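クロワッサンを紙袋に入れて持ち帰ると皮が全部はがれる問題

1 名前:Catarina
パン屋で買ったクロワッサン、家に着くころには袋の底が皮のくずだらけです。友人には「トレーから袋に移す順番が悪い」と言われたのですが、順番で変わるものですか。正直あまり信じていません。丸パンと一緒に買うことが多いです。

2 名前:Valter
変わらない。以上。
順番がどうこう言う人は、同じ日に同じ店のパンで比べたことがないと思う。

3 名前:teresa_v
>>2
比べましたよ、7月に。丸パンを先、クロワッサンを後にしたほうが形はましでした。下になったクロワッサンは重みで平たくなります。

4 名前:Valter
>>3
何回やったの。1回なら偶然でしょ。
それに「形がまし」と「皮がはがれない」は別の話。スレ主が困ってるのは皮のほう。

5 名前:teresa_v
4回です。皮の量まで量ったわけではないので、そこは言い返せません。

6 名前:Costel
袋のほうを疑ったほうがいい。幅の狭い縦長の袋だと、入れるときに口のふちで皮をこする。前に「Weltness」の油のしみないベーカリー袋というのを400円で買ったが、口が狭くて結局こすれた。値段のわりに何も解決しない。

7 名前:Catarina
>>6
袋は店でもらう普通の紙袋です。口を外に折り返しておくと入れやすいとは聞きました。これも迷信でしょうか。

8 名前:Costel
折り返しは効くと思う。ふちがくたっとしてくると、入れるときに引っかかる。ただし折りすぎると袋が浅くなって、最後に口を閉じられない。

うちの並びはだいたい下のような感じ。トレーは縦向き、袋は左の奥に立てる。クロワッサンは手前。

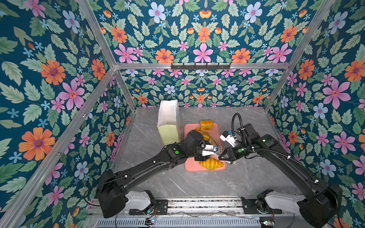

袋が奥にあると腕が他のパンの上を通るから、先に奥のパンを片づけることになるよ、とValter。手前のクロワッサンは自然に最後になるわけで、それは順番の効果というより置き場所の都合だろう、と。

9 名前:Costel
>>Valter
都合でも何でも、最後に入るなら結果は同じだと思うが。

10 名前:Valter
同じじゃない。「この順番なら皮が守れる」と言い切るから文句を言っている。歩いて持って帰れば袋の中で転がる。順番なんて家に着くまでに崩れる。

11 名前:clotilde
横から失礼します。順番より、つかむ位置では。クロワッサンは真ん中の太いところを下からすくうように持つと割れにくいです。両端の細いところをつまむと、そこから折れます。トングの場合は、強く握らないこと。

12 名前:Catarina
>>11
端を持っていました……。でもそれで皮のくずが減るとまでは思えないのですが。

13 名前:clotilde
減るとは言っていません。折れにくくなるだけです。皮はどうやっても落ちるもので、ゼロにする方法があると言う人がいたら私も疑います。

14 名前:teresa_v
Cunhaの通販で売っている仕切り付きの袋はどうですか。475円で何枚入りかは忘れました。

15 名前:Costel
仕切りがあると丸パンがつかえて入らない。紙を1枚はさむほうがまだいい。

16 名前:Valter
紙をはさむのは反対しない。転がりが減るなら理屈は通る。ただ、試した人がいないうちは「いいらしい」で止めておいてほしい。

17 名前:Catarina
では次に買うとき、1回は紙あり、1回は紙なしで、同じ道を歩いて帰ってみます。持つところは真ん中、袋の口は少しだけ折る。順番は丸パンが先でそろえます。

18 名前:Valter
くずは皿にあけて写真を撮って。目分量で「減った気がする」はなしで。

19 名前:teresa_v
キッチンスケールがあるなら、くずの重さも量ってもらえるとうれしいです。

20 名前:Catarina
スケールは1グラム単位のものしかないので、たぶん差が出ません。写真だけにします。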